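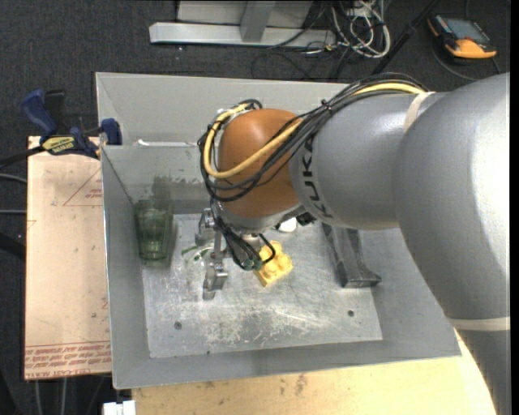
From: Sneha Rana
To: heating-list
Subject: Re: Low flow temperature with old single-panel radiators

Josiane Collet wrote:

> We are in a solid-wall terrace in Ostville, end of the row, and the
> boiler is being run at a flow temperature of 70 degrees because the
> last owner left it there. I would like to bring it down. The radiators
> are a mixture: two newer double panels in the front room, the rest
> single panels that came with the house. Microbore to the upstairs, 15 mm
> downstairs. The pump is a Hnatiuk three-speed, set to 3, and the
> bypass is a hand valve which somebody has left half open.
>
> When I dropped the flow to 55 as a trial, the back bedroom would not
> get past 16 in the evening and the hall was no better. The front room
> was fine. My installer says the answer is new radiators throughout
> and has priced it. Before I spend that, is there anything in the
> balancing that could account for one end of the house being fine and
> the other not? The return at the boiler reads 51 with the flow at 55,
> which seemed close to me but I have nothing to compare it with.
>
> I have also been told to turn the pump up for low temperature running.
> It is already at its highest setting, so I am not sure what I would do
> about that.

Josiane,

A four degree drop at the boiler is too small for that system. On single panels with a flow of 55 I would hope for something between seven and ten. The water is getting back to the boiler without passing through much radiator, and you have already named the likely route. A half open hand bypass on a pump at speed 3 will take a large share of the flow, and the two ends of the microbore will be left with what remains.

Do these in order, and change one thing at a time.

1. Find out whether the boiler needs the bypass. Look in the installation manual under minimum flow. If the boiler has an internal bypass, the hand valve can be closed completely. If it does not, you need an automatic one set to open only when the thermostatic valves shut down. Do not close the hand valve until you have checked this.

2. Take the heads off all the thermostatic valves, or set them fully open. Balancing with the heads working is a waste of an evening.

3. Start from cold. Open every lockshield, run the system, and write down the order in which the radiators get warm. The front room pair will be first. Throttle those to a quarter turn open, then work down the list, leaving the back bedroom and the hall fully open.

4. Measure flow and return at each radiator with a pair of clip-on probes. Use the same pair throughout, and tape them together on one pipe first to see how far apart they read. An infrared thermometer is no good on bare copper, as the emissivity is too low. A strip of black electrical tape on the pipe fixes that if it is all you have.

5. Wait at least 30 minutes after each change before you read anything. Steel panels settle quickly but the room does not, and the return temperature follows the room.

Then consider the output. Catalogue figures for radiators are given at a mean water to air difference of 50 K. For any other difference, multiply by (dT/50) to the power 1.3. With the flow at 55, the return at 47 and the room at 20, the mean water temperature is 51 and the difference is 31 K. The factor is 0.54. A single panel listed at 700 W will therefore give 376 W in practice.

At your old setting, assuming 70 out and 62 back, the mean was 66, the difference 46 K and the factor 0.90, so the same panel gave 628 W. You have removed two fifths of the output. Whether that matters depends on the heat loss of the room, and you have not given one.

You can get a usable figure for the bedroom. Put a fan heater of known rating in there on a cold evening with the radiator off and the door shut, let it run on its thermostat, and log the energy with a plug-in meter. Divide average watts by the average inside to outside difference and you have watts per kelvin. It will read slightly low if the rooms next door are warm, so try to keep them near the same temperature as they would be in ordinary use. Mine came out 8 W/K for a small bedroom with one outside wall. At 20 inside and minus 2 outside that room needs 176 W, and a modest single panel covers it at 55 with room to spare. An end of terrace room with two outside walls will be a good deal worse, and may be the one place where your installer is right.

On pump speed, the advice you were given is meant for heat pumps, where the design drop is five degrees and the flow rate has to be high. A condensing boiler gains from a cool return, so there is no merit in pushing water round faster than the radiators can use it. Once the bypass is dealt with I would try speed 2. If the back bedroom still gets a fair drop across it, leave it there. Speed 3 on microbore also tends to be noisy, and you may find the ticking in the upstairs pipes goes as well.

On the microbore itself: the pressure loss in 8 mm tube rises very quickly with flow. For 376 W at an eight degree drop you need 0.67 litres a minute, which 8 mm carries without difficulty over a normal run. If a doubled radiator upstairs is meant to give 1200 W at the same drop, it needs 2.15 litres a minute, and that is getting beyond what I would ask of the tube. This is worth raising with the installer before accepting the quote. Larger panels on the same pipework may be limited by the pipe. Ask what flow rates were used, and whether the valve bodies were included in the sum.

Sludge is the other possibility for the hall. Feel along the bottom edge of the panel when it is hot. Cold in the bottom middle and warm at both ends is sludge. Cold along the top is air. If the whole panel is lukewarm and even, it is short of flow and belongs under step 3. For sludge, take the panel off and flush it with a hose outside before paying for a power flush. I did this with a hall radiator at the Drundoleck flat and the water ran black for most of ten minutes. Refill with inhibitor at the proper dose. I used Zallex, but only for the reason that the shop had it.

My own figures after balancing, logged through December with the flow at 55: return at the boiler between 46 and 48, and the coldest room at 19.5 by early evening. The boiler started 137 times in the week before I closed the bypass. I failed to keep the same log for the week after, so I cannot give you the other half of that comparison, though the cycles are plainly longer.

If you post back, please give:

the boiler model and its minimum output
height and width of each radiator, and single or double
flow and return at each one after step 3
outside temperature when the readings were taken

The minimum output matters more than people expect. If the boiler cannot turn down below the load you have at 55, it will cycle whatever you do to the lockshields, and the next thing to look at is the range rating.

Sneha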